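7/23/22

Saturday, and too warm to sleep past six, so I got up and sat on the back step with my coffee and thought about the letters again. I have been writing to the same pen friend in Skarkberg for longer than I have lived in this house, and this week I finally pulled the whole lot out of the hall closet to put them in order. I meant to give it an hour. It has eaten the week.

The trouble is that I keep reading them! I'll pick one up just to check the postmark, and there I am twenty minutes later with my knees gone stiff, deep in the story of a flooded cellar or a cake that would not rise. We used to write such long letters. Four sheets, both sides, and then up the margins when the paper ran out. I had forgotten the winter we argued about whether soup counts as supper (I still say it does, with bread).

Called in at work after lunch on Thursday, and otherwise was home all week with my piles.
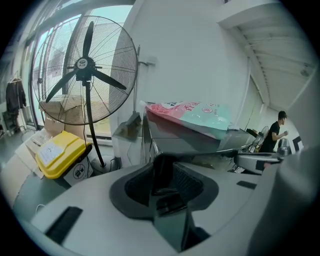
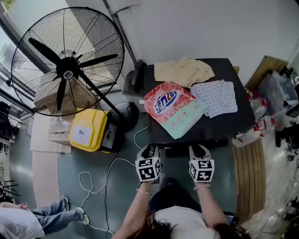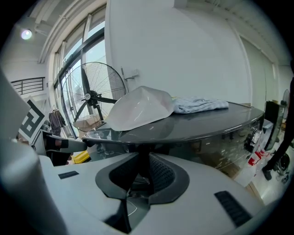
I've decided to sort them by year and then stop fussing. My first idea was to sort by subject, with weddings here and gardens there, but no letter of ours ever stuck to one subject in its life. The one about the new stove is also the one about her father's funeral, and I could not bring myself to file it under either. So by year it is, each year tied with kitchen string, and the ones with no date go in the cookie tin until I can work out where they belong from the weather.

There is a gap, too, that I had never noticed. Nothing came from one November until the following summer, and nothing in the next letter says why. She just asks after my tomatoes. I must have been busy myself or surely I would remember worrying. I have been turning that over for 2 days now and I think I will ask her, gently, though it seems a funny thing to bring up after so long.

Walked down to the post office in Villville before it closed and bought stamps, the overseas kind, and a pad of the thin blue paper I didn't think they still carried. The clerk had to go in the back for it. On the way home I stopped for peaches, which were hard as baseballs, so they are on the windowsill over the sink.

Started the new letter after supper (soup, with bread) and got a page and a half in before the light went. I haven't come to the question yet. I told her about the string and the cookie tin and the peaches – and then my pen ran dry, and the only other one in the drawer writes green. I'll finish it tomorrow, green or not.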